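8/16/20, 웨트홀름

**연체료 없앤 웨트홀름 도서관, 책은 돌아왔고 이번엔 책장이 모자란다**

웨트홀름 공공도서관이 지난 7월 연체료를 폐지했다. 하루 50센트씩 꼬박꼬박 쌓이던 벌금이 사라지자, 오랫동안 행방이 묘연하던 책들이 슬금슬금 돌아오기 시작했다. 도서관은 반가워했다. 적어도 첫 주에는 그랬다.

문제는 책이 돌아오면 꽂을 자리가 있어야 한다는 점이다. 웨트홀름 본관의 서가는 몇 해 전 정리 때 '실제로 있는 책'을 기준으로 다시 짰다. 오래 안 돌아온 책은 없는 책으로 쳤고, 그 빈자리에는 새 요리책과 여행 안내서가 들어갔다. 올해 여행 안내서를 빌려 가는 사람은 거의 없다. 서가에서 가장 반듯하게 꽂혀 있는 책이 여행 안내서라는 사실을 이용자들은 다 안다.

관장 직무를 맡고 있는 코아 농(Khoa Nông) 씨는 반납된 책을 일단 지하 서고로 내려보내고 있다. 지하 서고에는 이미 예전 잡지와 접이식 의자, 크리스마스 장식이 살고 있었다. 농 씨는 "책이 돌아오지 않을 때는 예산 문제였는데, 돌아오니 공간 문제가 됐다"며 "둘 중에 고르라면 공간 문제를 고르겠지만, 고르라고 한 사람은 없었다"고 말했다.

첫 달에 돌아온 장기 연체 도서는 67권이다. 도서관 기준으로 '장기'란 전산에서 '분실 추정'으로 넘어간 책을 가리킨다. 목록을 보면 지역 주민의 관심사가 제법 솔직하게 드러난다. 금연 안내서가 있고, 외국어 회화 교재가 있고, 시간 관리에 관한 책이 유난히 많다. 시간 관리 책은 대부분 앞의 두 장(章) 언저리까지만 밑줄이 그어져 있었다고 한다. 밑줄은 원칙적으로 변상 대상이지만, 도서관은 이번에 한해 못 본 것으로 하기로 했다.

논란의 시작은 늘 그렇듯 벌금을 낸 사람들이었다. 연체료 폐지 공고가 붙은 지 얼마 지나지 않아, 그동안 성실하게 벌금을 내 온 이용자들이 환급을 요구하고 나섰다. 한 주민은 영수증을 모아 둔 봉투를 들고 창구를 찾았다. 이 주민이 제출한 영수증의 합계는 도서관이 새 블라인드를 살 때 쓴 돈과 비슷한 규모로, 접수한 직원은 잠시 블라인드 쪽을 쳐다봤다고 전했다.

도서관의 공식 답변은 "폐지 이전에 납부한 연체료는 환급하지 않는다"는 한 줄이다. 비공식 답변은 조금 더 길다. 환급을 하려면 납부 기록을 확인해야 하는데, 옛 기록이 새 전산으로 온전히 넘어오지 않았다. 도서관은 지난해 대출 관리 프로그램을 '리마노(Rimano)'로 바꾸었다. 리마노는 책이 어디 있는지는 잘 알지만 돈이 어디서 왔는지에는 별 관심이 없다. 농 씨의 표현을 빌리면 "성격이 그렇다"고 한다.

더구나 리마노는 연체료가 없는 세상을 상상해 본 적이 없는 프로그램이다. 설정 화면에서 하루 연체료를 0으로 입력하면 "유효한 금액을 입력하십시오"라는 안내가 뜬다. 직원들은 연체료를 그대로 두고 반납이 들어올 때마다 손으로 면제 단추를 누르고 있다. 벌금을 없애는 데 드는 수고가 벌금을 걷는 데 들던 수고보다 커진 셈이다. 관리 업체에 문의한 결과는 다음 판에 반영을 검토하겠다는 것이었고, 다음 판이 언제 나오는지는 적혀 있지 않았다.

그사이 이용자들에게는 여전히 독촉 문자가 나간다. 문자에는 연체료가 얼마라고 적혀 있고, 그 아래에 연체료는 없다고 적혀 있다. 문구를 고치려면 역시 다음 판을 기다려야 해서, 도서관이 할 수 있는 일은 아래에 한 줄을 덧붙이는 것뿐이었다. 어떤 이용자는 두 줄을 모두 읽고 벌금을 내러 왔다. 직원이 받을 수 없다고 하자 그는 몹시 찜찜해하며 돌아갔고, 다음 날 과자를 사 들고 다시 왔다. 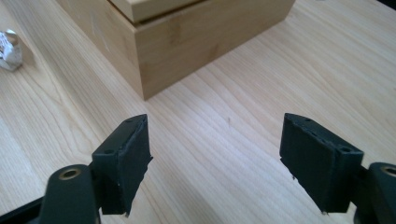 이웃 동네의 반응도 만만치 않다. 상호대차 협약을 맺고 있는 우쿠트스테드(Ukutstead) 도서관은 여전히 연체료를 받는다. 그러다 보니 같은 책이라도 어느 쪽 소장본이냐에 따라 늦었을 때의 대접이 다르다. 우쿠트스테드 책을 웨트홀름에서 빌려 웨트홀름에 늦게 반납하면 어떻게 되는가. 양쪽 규정을 나란히 놓고 읽으면 연체료는 발생하지만 걷을 사람이 없다. 우쿠트스테드 측은 웨트홀름이 대신 걷어 보내 달라는 공문을 보냈고, 웨트홀름은 걷는 항목이 없어졌다고 답했다. 이에 대한 재답변은 도착하지 않았다. 두 도서관 사이의 거리는 버스로 13분이다.

우쿠트스테드가 걱정하는 것은 돈보다 질서라고 한다. 그쪽 관계자는 전화 통화에서 "마감이 없으면 반납도 없다"는 입장을 밝혔다. 웨트홀름도 마감까지 없앤 것은 아니다. 책을 반납하지 않으면 다음 책을 빌릴 수 없고, 예약자가 기다리는 책은 연장이 되지 않는다. 다만 늦은 사람에게 돈을 받지 않을 뿐이다. 이 차이를 설명하는 안내문이 입구에 붙어 있는데, 안내문이 길어서 끝까지 읽는 사람이 드물다. 직원들은 글자를 키웠고, 그래서 안내문은 더 길어졌다.

숫자만 놓고 보면 연체료가 도서관 살림을 떠받치고 있었던 것도 아니다. 예산 보고서에서 연체료 수입은 '기타'의 하위 항목으로, 복사기 수입 바로 밑에 있다. 복사기는 한 해의 상당 기간 고장 나 있었다. 고장 난 복사기보다 못 번 제도를 지키려고 창구에서 벌어진 실랑이를 생각하면 진작 없앴어야 했다는 것이 직원들의 공통된 의견이다. 동전을 세는 시간까지 따지면 적자였을 것이라는 말도 나왔지만, 그 시간을 따로 재어 본 적은 없다.

시의회 쪽에서는 폐지 결정 자체보다 절차가 도마에 올랐다. 연체료 규정은 도서관 운영 세칙에 들어 있어 도서관이 스스로 고칠 수 있다. 그런데 세칙의 근거가 되는 조례에는 "연체료는 세칙으로 정한다"고만 되어 있고, 정하지 않아도 되는지에 대한 말이 없다. 한 의원은 "정하지 않기로 정한 것도 정한 것"이라고 했고, 다른 의원은 "그렇다면 월급도 정하지 않기로 정할 수 있느냐"고 물었다. 회의는 점심시간을 넘겼고, 결론은 다음 회기로 넘어갔다. 그때까지 연체료는 없는 상태로 있다.

반납된 책 가운데 가장 많은 관심을 받은 것은 피츠제럴드(Fitzgerald) 분관의 정원 가꾸기 책이다. 피츠제럴드 분관은 문을 닫은 지 오래고 건물은 지금 세탁소가 쓰고 있다. 책 뒤표지 안쪽에는 "반드시 피츠제럴드 분관으로 반납하시오"라는 도장이 선명하다. 빌린 사람의 가족은 이사 준비 중에 책을 발견하고 도장에 적힌 대로 세탁소에 먼저 가져갔다. 세탁소 주인은 책을 받아 두었다가 셔츠 배달 길에 본관에 들러 건네주었다. 도서관은 감사의 뜻으로 세탁소 주인에게 대출증을 만들어 주려 했으나 그는 이미 대출증이 있었다. 연체 중인 책도 있었다.

이 책을 어느 서가에 둘지도 아직 정해지지 않았다. 리마노에는 없어진 분관의 책을 등록하는 기능이 없다. 본관 책으로 바꾸려면 먼저 분관 책으로 등록되어 있어야 한다. 책은 현재 농 씨의 책상 위에 있으며, 장미 가지치기에 관한 부분을 직원들이 번갈아 읽고 있다. 내용이 좋다고 한다. 빌려 갈 수는 없다.

지하 서고의 여유 공간은 이대로라면 가을을 넘기기 어렵다는 것이 도서관의 계산이다. 대안으로 거론되는 것은 중복 도서 판매 행사다. 원래 해마다 여름에 앞마당에서 열었지만 올해는 사람이 모이는 행사를 줄이라는 방침 때문에 미뤄졌다. 예약제로 한 사람씩 들여보내는 방안이 나왔고, 한 사람이 고르는 데 얼마나 걸릴지를 두고 직원들 사이에 의견이 갈렸다. 중고 책 앞에서 사람이 얼마나 오래 서 있을 수 있는지 도서관 직원들만큼 잘 아는 사람도 없다.

무료 나눔으로 돌리자는 제안도 있었다. 그러나 무료로 내놓은 책은 가져간 사람이 나중에 도서관에 기증하는 일이 잦다. 실제로 재작년 나눔 때 나간 백과사전 한 질은 그해 겨울 기증 도서로 돌아왔다. 기증자는 다른 사람이었다. 백과사전은 지금 지하 서고 입구에서 문을 받치고 있다.

반납을 망설이는 주민에게 도서관은 이유를 묻지 않는다고 밝혔다. 그래도 대부분은 이유를 말한다. 창구 직원들에 따르면 가장 흔한 이유는 "차 트렁크에 있었다"이고, 그다음이 "돌려준 줄 알았다"이다. "아직 다 못 읽었다"며 반납과 동시에 재대출을 신청하는 경우도 있다. 규정상 막을 근거가 없어 직원은 책을 받아 면제 단추를 누르고, 반납 처리를 하고, 같은 책을 다시 내주었다. 대출 기간은 2주다. 농 씨는 그 책이 무엇인지는 밝히지 않았으나 시간 관리에 관한 책이라는 점은 부인하지 않았다.

야간 반납함은 평소처럼 건물 옆문에 있다. 반납함에 책 말고 다른 것을 넣지 말아 달라는 당부도 평소와 같다. 7월 한 달 동안 반납함에서는 비디오테이프와 다른 도시의 주차권, 사과 편지가 여러 통 나왔다. 편지는 따로 보관 중이다. 그중 한 통에는 동전이 테이프로 붙어 있었는데, 돌려줄 주소가 적혀 있지 않아 처리 방법을 검토하고 있다. '기타' 수입으로 잡으려면 항목이 있어야 하고, 항목은 지난달에 없앴다.

장기 연체 도서 반납은 본관 창구와 야간 반납함에서 모두 받는다. 환급 문의는 서면으로만 접수하며, 답변은 위에 적은 한 줄이다.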